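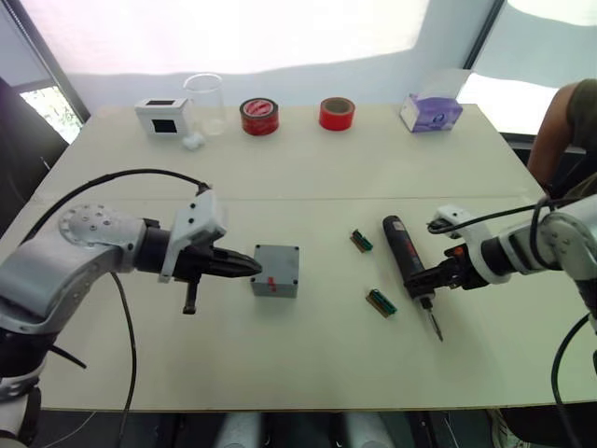
크림색 상판의 작업대와 회색 소형 상자. 사진 제공: Flenero

Flenero, 계측기 외함 점검 서비스 'Herska' 개시
개스킷 교체 주기를 설치 환경별로 구분

2018-10-16, Gulow. 산업용 계측기 유지보수 업체 Flenero는 옥외 및 반옥외 계측기 외함을 대상으로 하는 정기 점검 서비스 Herska를 개시한다고 밝혔다. 적용 대상은 벽면 또는 지주에 고정된 소형 외함이며, 내부에 단자대나 신호 변환기가 있는 제품을 포함한다. 방폭 인증 외함은 대상에서 제외된다.

Flenero는 서비스 개시에 앞서 Gulow 지역 급수 시설과 창고에 설치된 외함 243개를 조사하였다. 이 중 70개에서 덮개 개스킷의 영구 압축 변형이 기준치를 초과하였고, 14개에서는 단자대 주변에 부식 생성물이 확인되었다. 부식이 확인된 외함은 모두 케이블 인입구가 상부를 향하도록 설치되어 있었다.

조사를 총괄한 Shona McPhee 기술부장은 "외함 본체의 재질보다 인입구의 방향과 개스킷 상태가 내부 습도에 더 크게 작용하였다"며 "기존의 일률적인 교체 주기는 북측 벽면 설치분에는 지나치게 짧고, 지주 설치분에는 지나치게 길었다"고 설명하였다.

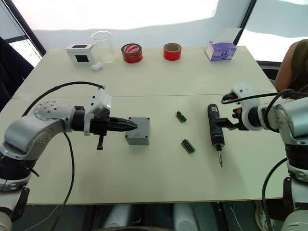 이에 따라 Herska는 설치 환경을 실내 결로 구역, 차양 하부, 직접 노출의 3개 등급으로 구분한다. 등급은 최초 방문 시 판정하며, 인근에 배기구나 세척 설비가 신설된 경우 재판정한다. 직접 노출 등급에는 실리콘 개스킷을, 나머지 등급에는 EPDM 개스킷을 기본 적용한다.

점검 항목은 덮개 체결 상태, 개스킷 두께, 인입구 글랜드의 조임, 접지 도통, 도장 손상 여부이다. 덮개 나사는 대각선 순서로 두 차례에 나누어 조인다. 첫 번째 조임은 규정 토크의 절반까지만 실시하고, 두 번째 조임에서 규정값에 도달하도록 한다. 전동 공구는 최종 체결에 사용하지 않는다. 나사산이 손상된 경우에는 한 치수 큰 나사로 대체하지 않고 인서트를 삽입하여 복원한다.

개스킷 시편의 압축 시험은 Liepiņa 시험소가 담당한다. 시험소의 Hiếu Lại 연구원은 시편을 덮개 모서리와 변 중앙에서 각각 채취하도록 절차서에 명시하였다. 모서리 시편만 측정하면 나사에서 먼 구간의 밀착 저하를 확인할 수 없다는 판단에 따른 것이다.
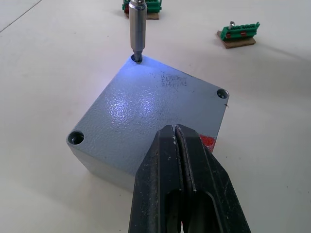 도장면에 반점이나 마모가 있는 덮개도 교체해야 하는가?

외관상의 변색이나 표면 마모만으로는 교체 대상이 되지 않는다. 소지 금속이 노출되었거나 개스킷 접촉면의 도막이 들뜬 경우에 한하여 보수 도장 또는 교체를 권고하며, 판정 결과는 점검 보고서에 기재한다.

점검 보고서는 방문 후 14일 이내에 전자 문서로 발급된다. 보고서에는 외함별 식별 번호, 환경 등급, 토크 측정값, 차기 점검 시기가 포함된다. 기존 유지보수 계약 고객은 잔여 계약 기간 동안 추가 계약 없이 Herska 절차로 전환할 수 있다. 신규 신청은 10월 중 Gulow 사업소에서 접수한다.

문의: Flenero Gulow 사업소 고객기술팀, 담당 Jonalyn Sison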